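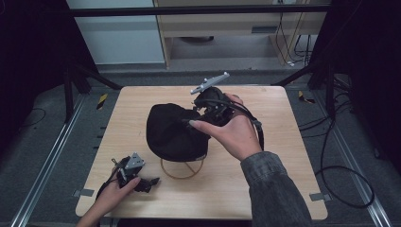
The black cap on its little wire stand, on my craft table.

How do you keep a soft cap from going flat and lopsided when you store it?

Posted by clukgate_attic, May 22, 2023

Hi all! I have a bit of a hat problem (12 at last count, and my sister keeps handing me more) and I'm trying to get them off the hooks in the hallway. Hooks have been terrible for them. Every soft one I own has a little nipple in the crown where the hook poked up, and no amount of patting gets it to go away.

So the black one is my test case. It's plain fabric, no stiffening that I can feel, and it slumps the second you let go of it. I've been sitting it on a round wire stand, the kind with spokes crossing in the middle, and it does okay, but the top still crumples in on itself. I can push it into a nice dome with a finger and it looks great until I bump the table.

My questions, I guess, are whether the stand is worth anything without something inside the cap, and whether a ring that's too small for the hat can do harm over a whole winter. They'd go in the closet in October and come out in spring. I also don't want to spend a fortune. The foam heads at Kokero are cute but they take up a ridiculous amount of shelf.

Thanks in advance – and yes, I know, fewer hats would also work!

Lloyd_sews

The stand is fine, you just need stuffing. Tissue paper, the plain white kind with no print on it, because colored tissue can rub off on a light lining. Scrunch up 2 or 3 sheets very loosely and tuck them in until the crown just fills out. If you can feel the paper pushing back at you it's too much and you'll stretch the fabric.

On ring size, I'd worry more about too big than too small. A big one pulls on the band all winter and then the cap is loose on your head come spring. Too small and the edge just hangs over a little, which for soft cloth is no big deal. What I do is lay the ring down flat on the table first and set the hat over it upside down, so I can see how much room there is all the way around before anything gets stretched.

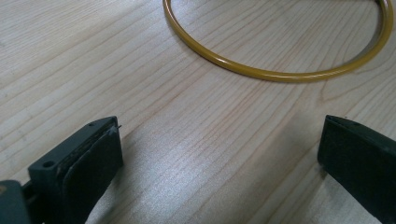
If there's a finger's width of slack, good enough, put the hat on it and forget about it. And do it on a smooth surface if you can, a table with a nice finish won't snag a knit the way rough boards in a closet will. I learned that one on a beret I really liked.

For the hook dents, hold the crown over a steaming kettle (not too close, watch your fingers) and push the bump out from inside with the back of a spoon. Let it dry completely before it goes in the closet. I had one that took two tries and it's still a tiny bit pointy, but I'm the only one who notices.

clanditz22

just stack them. I have 13 baseball caps nested one inside the other in a shoe box and theyre fine

clukgate_attic

Thank you both! Tried the tissue tonight and it's so much better, it sits up like a real hat now. I don't think stacking will do for the soft ones, but I do have a few ball caps on the pile so those are going in a box, good call.

Lloyd, does the steam trick work on wool felt too, or only on cotton? I've got a gray felt one with the worst dent of the bunch and I'm a little scared of it.

Lloyd_sews

Felt is even easier, it wants to be reshaped. Go slow, and keep the kettle farther back than you would for cotton. I give mine 10 seconds, then stop and work it with my hands while it's warm. Don't let it get really damp or it can shrink on you.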